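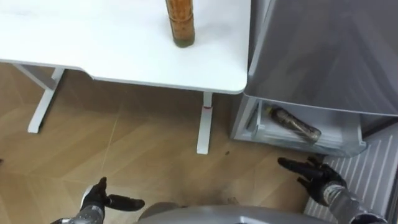
1/ Notes on the bottle job at the Skekwood office, as of 13 September 2019. The two-armed unit from Stostico has been on it since the start of August. I look after it for Deroneo, along with the printers and the door locks. Posting this because the same questions keep arriving by email.

2/ Scope first. The robot moves drink bottles between a desk and the low drawer of the refrigerator beside it. It also opens and closes the drawer. It doesn't do the upper compartment, glass, cans, or anything left on the desk without a cap.

3/ Before August the job belonged to whoever was on front desk. Delivery came in, somebody knelt on the floor and loaded the drawer, and the phone rang while they were down there. It was never in a job description. It was in the handover notes under "misc".

4/ Volume is 600 bottles a month across the floor. That's small. Anyone who tells you this pays for itself in labor saved has left out my hours. The case made internally was the kneeling and the interruptions, and I think that case holds up.

5/ Cycle time is 40 seconds a bottle when things go well, measured from hand leaving rest to hand back at rest. A person takes a few seconds and can carry two. The robot is run in the gaps, early and late, so the difference matters less than it sounds.

6/ The pick order we settled on: drawer open first, then both hands clear, then approach the bottle. Earlier we let it pick before checking the drawer and it would stand there holding a bottle with no place to put it until somebody pressed reset.

7/ Grip is one-handed, right hand, fingers around the lower part of the bottle. High grips gave us trouble with the shape of the neck. The low grip leaves the cap free, and the cap is what the vision model likes best, especially the colored ones.

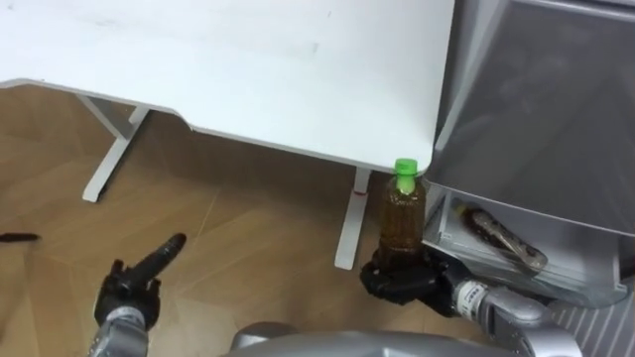 The other hand stays open and out of the way during a carry. We tried using it to steady the bottle and got a slower cycle with more stops, so that went back in the box.

8/ The corner of the desk is the tight spot. The tabletop has a rounded corner that comes very close to the refrigerator, and the carry path goes right past it. Stostico's default path assumed a square corner with more room. We redrew it by hand over two evenings.

9/ Bottles go in the drawer lying down. Standing up would be easier to release and harder to close the drawer on. I've been asked whether they roll. Yes, when there's only one in there.

10/ What changed for people. Front desk no longer loads the drawer. They do decide what gets loaded. Requests go through Li, our ticket tool, same queue as everything else, with a category called "drinks" that I resisted and then added.

11/ Side effect of the queue: there's now a record. The log stands at 3284 entries, most of them drawer checks and retries, so please stop quoting it as a bottle count. I've seen it on a slide.

12/ Second side effect, which I'd missed in planning. People used to leave things on that desk. Bags, a laptop, lunch. The robot needs the top clear to run, so the desk has effectively been taken out of use for humans between runs as well. One department lost its favorite place to stand and talk. They raised it, and they were right to. There's a high table by the window now.

13/ Training for staff took 16 minutes in the first session and hasn't gotten longer. Where the stop button is, what the amber light means, don't hand it anything. The last one needed repeating. People see an open hand and want to put something in it.

14/ Rest state, for anyone on the closing shift: drawer shut, desk top bare, no bottle in either hand, hands low in front of the body. If all of that is true you can switch it off at the wall panel. If any of it isn't, open a ticket in Li and leave it powered.
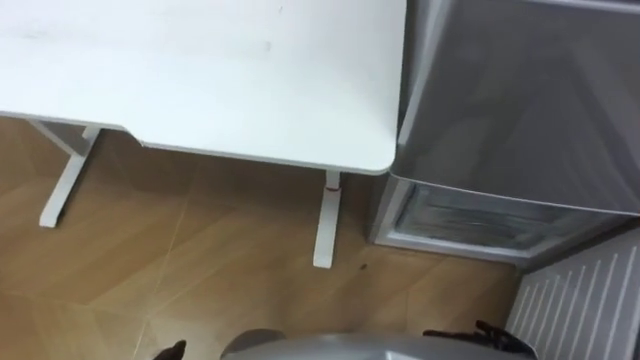 15/ Failures so far. The most common is a drawer that hasn't gone fully home, because the seal catches and the last bit needs a firmer push than we allow. We've kept the force limit where it is. A person closes it and logs it.

16/ Next is reflections. The big door panel is glossy enough that morning light moves the depth estimate around. Runs between first light and mid-morning get more retries. I moved the early run earlier, which cost me nothing except being asked why the hall lights come on at that hour.

17/ Hours. Nobody lost any. Front desk got a piece of the morning back and it filled up with visitor badges inside a week. My own week went the other way: calibration, log review, wiping the cameras. None of that was in the original estimate and I've asked for it to be added.

18/ Open items: colder bottles and finger grip, a second drawer, and whether to let it take deliveries straight from the crate. I'm against the crate for now — too many shapes of crate.

19/ Procurement has asked whether the same unit can do the dishwasher. I've sent them the list in post 2 again.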